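Hanging a Framed Print Without Regretting It

Most crooked pictures go wrong on the table, long before anyone picks up a hammer.
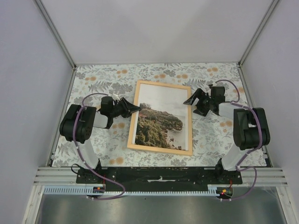
Start by putting a sheet down. An old flowery one is ideal, as you'll have stopped being precious about it years ago. Pale wooden frames pick up dents from bare tabletops with real enthusiasm, and a folded sheet also catches the small screw that would otherwise spend its retirement under the fridge.

Clean the glass before you hang it. Spray the cloth and never the glass, or the liquid creeps under the edge and leaves a tide mark on the mount. Seascapes with a lot of pale sky are the worst for showing smears. You will be convinced there's a gull in it until you wipe it off.

Turn the picture by its sides, one hand on each, and lay it face down. Check the corners. If one has opened up, a little wood glue and a night under a strap will usually sort it.

Now measure. I hang the middle of a picture at 144 cm from the floor. The Serisard leaflet says 153, presumably written by someone who never sits down. Over a sofa I go lower still and ignore everybody.

For anything light, one hook will do. Wider frames want two, set well apart, and a spirit level you trust. Mine is a Lillden, bought in October after the previous one turned out to have opinions.

Stick a felt pad on each bottom corner. They stop the frame marking the paint and stop it tilting every time a door slams. A sheet of 70 has lasted me through two house moves, and I still can't find the scissors.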